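Shopping by Wire

In Flondum, a robot is learning to do the groceries from people who sit behind a wall

By our technology writer
2025-10-03

The first thing they ask you to do at Sanis is to pick up a carrot and to notice how you did it. I picked up the carrot. I had noticed nothing, and I said so. The woman who was training me for the day nodded as if this was the usual answer. Then she put me in the chair, gave me the two hand controllers, and asked me to pick up the carrot again, this time with an arm that was standing on the other side of the wall.

I needed four minutes. The carrot was on the floor for one of them.

Sanis has its rooms on the upper floor of the old Schwaiger building in Flondum, where people made gloves until the end of the eighties. The company does not build robots. It buys the arms and the grippers from others, and what it sells is the teaching: long recordings of a machine that does a useful job while a human being guides every movement from a distance. Later, a computer program studies the recordings and tries to do the same job alone. The customer for the grocery work is Bresport, a regional chain of food stores, which would like to have orders collected at night, when the stores are closed.

For this purpose there is a small fruit and vegetable department. It has no cash register and no scale, and the produce is artificial, because real tomatoes would not survive the week. The rest is kept close to what a robot would meet in a shop. The bins are tilted toward the customer, and the things in them lie a little bit on top of each other.
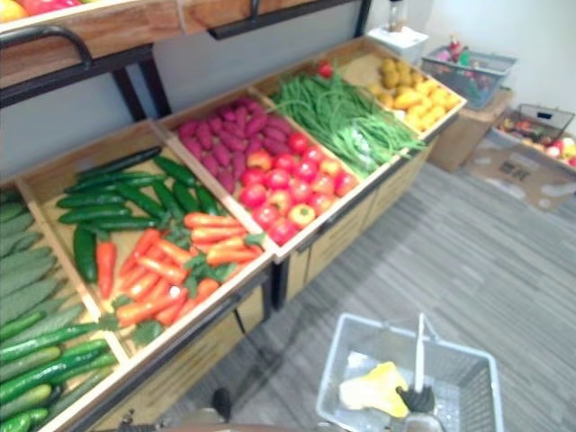
The training department at Sanis: cucumbers, carrots, sweet potatoes, tomatoes and beans, and a basket held by its handle.

The operators work in shifts of two hours, with a long break in between. It is not heavy work, but it makes you tired in a particular place behind the eyes. On the screen you see what the robot sees from its head, and beside it what it sees from its wrist, and you must learn when to look at which. Beginners look only at the big picture from the head. They bring the gripper down to the place where the cucumber seems to be, and close the fingers on air. The picture is flat, and a hand's width of distance can hide in it without giving any sign.

"You stop trusting the head for the last bit," said one operator, a former bus driver who has been in the chair since spring. "The head brings you to the street. The wrist finds you the house number."

He has his own method for the beans. He never goes for the middle of the heap, although it looks safe, but looks for a bean which sticks out somewhere. With the sweet potatoes he turns the wrist first, when he is still high above the bin, and only then goes down. These are small habits, and he did not know he had them until a colleague looked through his recordings and asked why he was always turning so early. 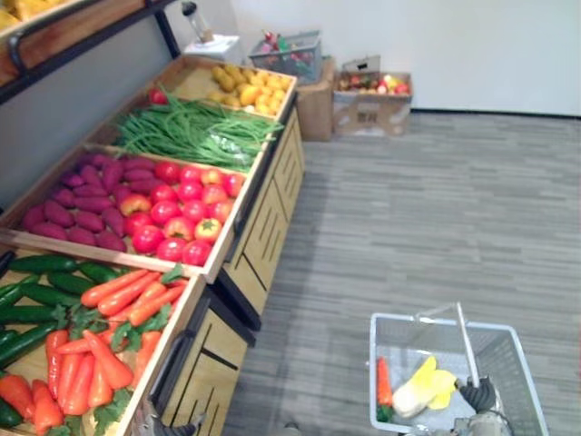 The habits matter more than I had expected. When a recording is used for teaching, everything in it is used. If the operator hesitates above the tomatoes because he is thinking about his lunch, the program may learn that one should hesitate above the tomatoes. In the first months Sanis had a robot that made a little bow before every carrot. All the early carrot recordings came from the same person, who liked to go down, check the view, go up by a finger's width and go down again. It took them quite a while to find out where the bow had come from. They needed new recordings from other hands before it disappeared.

Now each task is done by several people, and they are asked not to copy each other. A task at Sanis is a short sentence, written on a card beside the screen. Put a carrot in the basket. Take the basket by the handle and bring it to the end of the stand. Move the tomato which is in the wrong bin. For the carrot card alone there are over 600 recordings, and the team leader would like to have more, mainly of the kind which did not go well at first.

That surprised me also. I had thought that a teacher would want to show only clean work. But a robot that has seen only clean work has no idea what to do after its first mistake. So when an operator drops something, the recording continues. He goes after it, takes it again, and finishes the card. My carrot on the floor was kept, with my four minutes, and somebody gave the file a label. I was more proud of this than I should have been.

The hardest card in the vegetable department is not about vegetables. It is about the basket. A handle is thin, it moves on its joints, and when you pull it the whole basket comes along a moment later than you think. You have no feeling for the weight in the controllers – there is a weak buzz when the fingers close, nothing else. I held the handle well on my third try, and then I let it go much too early, because in my own hands I already felt that the work was finished. My hands were of course holding two pieces of plastic, on the other side of a wall.

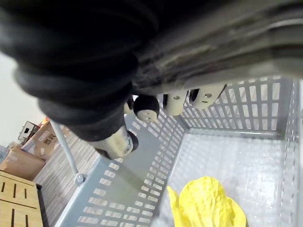

By hand, without the wall

There is a second way to teach, which is older, and some people at Sanis prefer it. You stand beside the arm, switch it to the soft mode, take it by the wrist and lead it through the movement, more or less like you would lead a child's hand with a pencil. The motors carry the weight and you give only the direction.

In this way I was better at once. I could feel when the fingers touched the side of the bin. I could also walk around and look from the other side, and this is exactly the problem with it. The human teacher sees things which the robot's cameras do not see, so he makes decisions for reasons that are missing in the recording. Also, his own arms and his sleeve are often in the picture. A program that learned from such pictures could look for a sleeve.

The team uses leading by hand mainly for the first 10 attempts at a new card, to find out if the arm can reach everything and in what order it should be done. After that, they go behind the wall. The operator must then manage with the same views as the machine, and whatever he manages with them, the machine has at least a chance to learn.

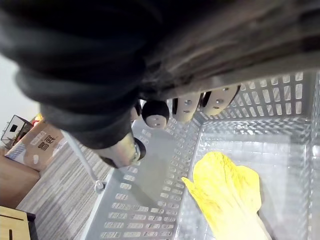
The wrist camera's view, with the gripper fingers close to the basket.

Bresport has asked for 16 cards before the end of the year. When I visited, in the first days of October, nine were ready to be tried by the program alone, and I was allowed to watch one of them. The chair was empty. The arm went over the stand, stopped at the carrots, turned its wrist and took one by the orange part, not by the green. It was slower than the bus driver and a good deal faster than me. On the next try it took two carrots together and put both of them in the basket, and the card says one.

The team leader wrote it down. She was not disappointed, she said, since this mistake is a known one, and it has to do with how the carrots are lying. More worrying for her is the question of the store itself. At Sanis the light is always the same and the stand is where it was yesterday. In a real Bresport shop, somebody will move the stand for a promotion, and there will be a wet leaf on the handle. She wants to bring an arm into one of the smaller stores for a few nights this winter, with an operator in Flondum who can take over by remote control when it gets stuck. The chain has agreed to the nights. The discussion at the moment is about who pays for the second line to the internet.

Before I left I asked for one more carrot. The operator gave me his chair, still adjusted for longer legs than mine. I looked at the head camera until I was over the bin, then I looked at the wrist, and I turned early, the way he does. It took me a little more than one minute, and then I went down the stairs with my hands still in the shape of the controllers.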